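Collecting the dull examples: an interview with Yolanda Park

10/16/26

Yolanda Park runs data collection for Gallum, a manipulation project at Dasden's workshop in Wamcombe. Her team records people driving a two-fingered gripper by remote control over a table of household goods. The recordings are used to train a policy that picks up named items and sets them down elsewhere.

The target for October is 256 accepted episodes. When we spoke, the count stood at 166.

"Accepted is the word that matters," Park said. "An episode can end with the object in the right place and still be thrown out. If the operator stopped halfway to think, the model will learn to stop halfway."

Each episode begins with a layout and a written instruction. Layouts are changed after every 20 episodes, and the operator does not choose them. Park introduced that rule after reviewing the first batch, in which operators had placed nearly everything within easy reach of the arm.

"People tidy up," she said. "They leave a clear gap round each object and turn the handle towards the gripper. You end up with a policy that works on tidy tables."

The objects are selected for how they behave under grip. Rigid items with a regular outline are learned quickly. Soft ones take longer, and thin flat ones longer still.

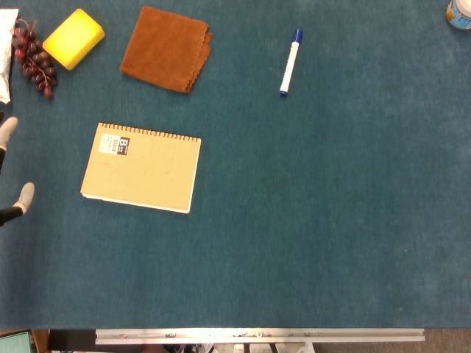

Park keeps a separate tally for cloth. A folded cloth can be lifted by one layer or by the whole stack, and both may satisfy the instruction as written. Her annotators now record which of the two took place.

"We had the same label on two different motions," she said. "The loss looked fine. The arm went to a point between the two grasps and closed on nothing."

Manuela Colombo, who maintains the recording software, was more concerned with timing. The camera and the joint encoders run on separate clocks, and an early version of the logger allowed them to drift. The error was small within a single episode but large enough to place the closing of the fingers ahead of contact in the video.

"You can't see it by watching at normal speed," Colombo said. "We step through 2 episodes from every session by hand and compare the finger position with the picture. If either is off, the session goes back."

Failed grasps are kept if the operator recovers without help. Park regards these as the most useful part of the set, and would like more of them, but does not ask operators to fail on purpose.

"A staged mistake looks staged," she said. "The hand slows down before it."

The next stage moves the same tasks to a second arm, supplied by Leclerc, with a different reach and a wider finger opening. Colombo expects the logger to need little work. Park was less sure about the existing recordings, and intends to train once with them and once without before deciding how many to carry over.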